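Kidthorpe Corner Shop: The Snack Shelf
Posted Saturday, July 4, 2026

Hi again! The drinks aisle got its own page in March, so now it's the turn of the snack side, my favorite bit of the whole shop (I'm supposed to like them all the same, I know).
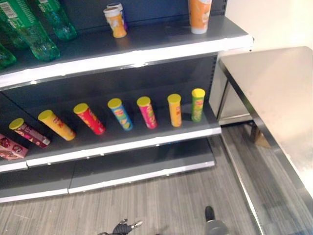
One reader wrote in after the last gallery to ask why on earth a small store would give chips in a can that much room, when bags sell better and cost less, and wouldn't a second row of bags make more sense?

Fair question, and yes, bags do sell better. We have plenty of bags! But a bag gets squashed on the walk home and a canister doesn't, and half of our summer customers are on their way to the lake with everything jammed into one backpack. I've eaten chip dust out of a bag with a spoon. I'm not proud of it.

Chips in the middle, all colors
A line of canisters in maroon, yellow, red, blue, pink, orange and green cheers me up more than it should. I like to leave gaps so you can get your hand around one without knocking its neighbor. The neighbor goes anyway, usually, and then the one next to that. Tilted cans are a fact of life on this shelf and I straighten them every time I walk past, and then I turn around and one's over again.

Green bottles up top
The bottles share a shelf with the little snack canisters, which I know is not how the big stores do it. Ours is a mixed-up top shelf and I've stopped fighting it. Round things roll, though. If you've got bottles at home on a slick shelf, a strip of that rubbery drawer liner under them works wonders, and you can cut it with kitchen scissors.

The small canisters
Lunchbox size! I keep these near the big ones because people with kids come in for one and leave with the other. The white lid pops off easier than you'd think, so if you're packing one for a little kid, put a rubber band around it. Ask me about the inside of my car.

The bottom shelf
Bare for now. I go back and forth on this one constantly. Multipacks would fit, and so would the big bags of popcorn, but anything down there gets bumped by the mop, and people really don't look at their ankles when they shop. I tried dog treats there over the winter and the only ones who noticed were the dogs. (They noticed a lot.) Current idea is picnic stuff, paper plates and so on, at least until school starts.

A few things people asked me

Where's the shelving from? Festby, secondhand, from a shoe store that was closing down. It came in 17 pieces with no instructions, and I put the first bay together upside down. The back panels on those are dark gray and I was going to paint them white, but bright packaging looks so good against gray that I left the paint in the basement, where it still is.

Do you order by the case? We do, through Buvitz, and they're great except that a case of one flavor is a LOT of one flavor. Paprika took me nearly 21 weeks to sell through last time. Sour cream and onion was gone in three, so go figure. If you want a case of something for a party, tell me by Tuesday and it'll be here for the weekend.

Will you carry the chili lime ones again? I'm trying! They come from Tôn, which has a minimum order of 100 cans, and that's most of my back room. If enough of you sign the sheet by the register I'll do it. Please don't sign it twice under different names, I know your handwriting.

What do you do with the empties? I save them. They're just right for spaghetti, knitting needles, and paintbrushes (bristles up), and my kitchen has more of them than I'd care to admit. Wipe the inside with a barely damp cloth and leave the lid off overnight or everything you put in there will smell like barbecue. My colored pencils do.

This page got 600 visits last time, which for a gallery of a corner shop in Kidthorpe is kind of wild, so thank you! Baking and canned goods are next, once I've sorted out the flour situation. We're open till noon today because of the holiday, and back to normal hours tomorrow. Ice is in the freezer by the door, two bags per family please.

Back to all galleries
Drinks aisle
Opening hours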